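Publish the Inside Dimension

A cabinet sold as 500 mm wide is, in nearly every case, 500 mm wide on the outside. The number tells the buyer whether the cabinet will fit in the gap between the wall and the refrigerator. It does not tell the buyer what will fit in the cabinet, and for a piece of storage furniture that is the other half of the question.

The inside figure can sometimes be worked out. If the side panels are 19 mm thick and there are two of them, subtract both. But the listing has to state the panel thickness, and many do not. Then there are hinges, which project into the opening when the door is at ninety degrees, and drawer runners, and a back panel set into a groove at an unstated distance from the rear edge. By the time these are allowed for, the derived figure is a guess with a decimal point.

My position is that any product sold to hold other products should carry its minimum clear internal dimensions, stated with equal prominence to the external ones. Minimum clear means the smallest width, depth and height that a rigid rectangular object would have to pass through on its way to being stored. Where the opening is narrower than the interior, the opening governs.

Manufacturers already have this number. It exists in the drawing from which the part was made. Amholm, whose modular shelving I have assembled in two apartments, prints it on the assembly sheet inside the carton, in the bottom corner of the last page. The buyer therefore learns the usable depth of the unit after paying for it, carrying it up the stairs and tightening the final bolt. Moving that line of text from the sheet to the product page would cost very little.

The problem is worse for goods with no flat faces. A box has one width. Anything molded, woven or cast with sloping sides has a width at the top, another at the bottom, and an outside and inside value for each. Listings tend to give the largest of the available numbers, and the reader is left to work out which one it was.

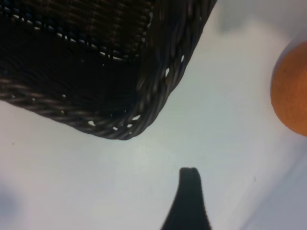
One reader of an earlier draft objected that ordinary buyers do not consult dimension tables at all, that they choose storage by appearance and price and return it if it doesn't fit, and that a second row of figures would mainly confuse people who had been managing well enough with the first. Tables, in this view, are for installers.

I accept the description of how people shop and reject the conclusion. People stop reading tables that have failed to answer their question. A buyer who has been let down by an external width learns to disregard widths and orders two sizes with the intention of sending one back. That habit has a cost, and it is paid by everyone in the form of freight, repackaging and stock that can no longer be sold as new. It is strange to treat the return as a normal step in measuring.

There is also a matter of who is best placed to do the work. The manufacturer measures once. If the manufacturer declines, every buyer has to measure separately, and most of them have to do it with an object they do not yet own. I can think of few other properties of a product where we would accept this. A lamp states its wattage. Paint states its coverage. A bookcase will state its maximum load per shelf and say nothing of the depth of the shelf that carries it.

The usual defense from the trade is variation. Handmade and semi-handmade goods differ from piece to piece, and a seller who publishes an exact internal figure will be held to it. This is a real difficulty, but engineering drawings dealt with it long ago by means of the tolerance. A listing that gives a minimum of 226 mm commits the seller to nothing above that value. Pieces may come out larger. They may not come out smaller, and if they regularly do, the published minimum is wrong and should be lowered. The form of the statement already takes care of the variation.

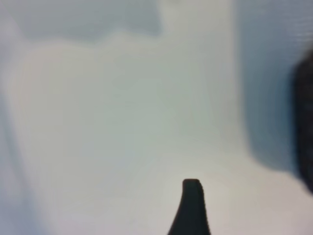 A single width figure assumes parallel sides, and it should not be published without a note of where it was taken. Plenty of hardware is sold by one number all the same: hooks, brackets, handles, feet, drawer dividers. The buyer takes the number to apply along the whole length, and it seldom does. Consider the black piece in the picture. One side runs nearly straight, while the other sweeps outward below the tip, so that the piece is much wider at its base than at its blunt end. Quote the width at the tip and it will foul whatever sits beside its base. Quote the base and it will look too large for a slot that the tip would enter easily. Two figures and a note of where each was taken would settle the question.

Photographs, which now occupy most of the space on a product page, do little to help. A picture supplies proportion without scale. Sellers know this and add a second object for reference, usually a houseplant or a stack of towels, neither of which comes in a standard size. I have seen the Prindano range shown holding rolled towels so tightly rolled that they could not have been used since they were bought. A ruler would be dull to look at, and I would still prefer one.
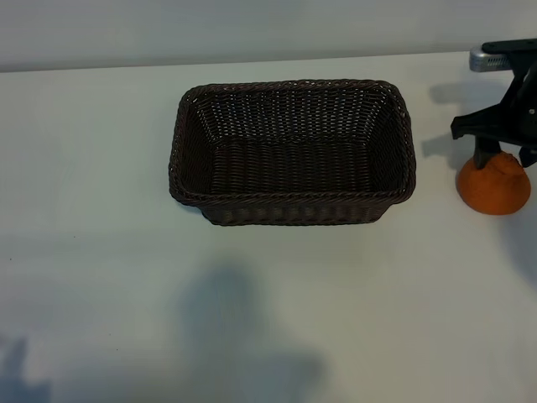 Capacity in liters is sometimes offered as a substitute, and I think it is the least useful number on the page. Volume matters for liquids, soil and grain. Folded shirts, file folders and jars are rigid enough to have a limiting dimension, and a container of generous volume can be too shallow by the thickness of a lid. Two containers of equal volume may share no practical use. Worse, the volume is commonly calculated to the brim, a level to which no sensible person fills anything that has to slide under a shelf.

Tall furniture raises a related omission. A wardrobe listed at 2445 mm will stand in a room with a slightly higher ceiling. Whether it can be brought upright in that room is a separate matter, governed by the diagonal of its side panel if it is assembled lying down. Some makers state a minimum ceiling height for assembly. Most state the height of the finished article and leave the geometry to the customer, who tends to discover it on a Saturday with the wardrobe at forty-five degrees. I include this case because the principle is the same. The useful dimension is the one that governs the operation the buyer is going to perform, and it is frequently different from the one that describes the object at rest.

Retailers could require all of this without waiting for manufacturers to agree among themselves. Wiltthorpe, the home goods store where I buy most of my storage, already refuses listings that lack a shipping weight. Its carrier, Fashola, will not quote without one. The fields were filled in as soon as an empty field meant no sale. An internal dimension field, mandatory for anything in the storage category, would be treated in the same way, and suppliers who complained about it in December would be completing it by spring.
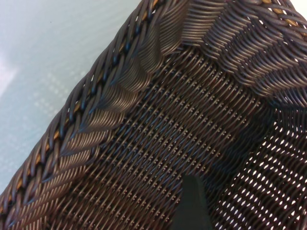
Dark brown woven basket, close view of one corner.

I would go one step further and ask that the points of measurement be drawn. A plain outline with arrows is enough, in section, showing where the figure was taken and whether it includes the rim. Such a drawing can be made in a few minutes from data the maker already holds. It requires no translation, prints clearly at small sizes, and removes the ambiguity between width and depth, two words that sellers exchange freely depending on which side of the product they think of as the front.

Until something of the kind is adopted, my own practice is to write to the seller before ordering and ask for the smallest internal width at the base. Replies vary. The good ones come back within the day with a number and a unit. The others refer me to the product page.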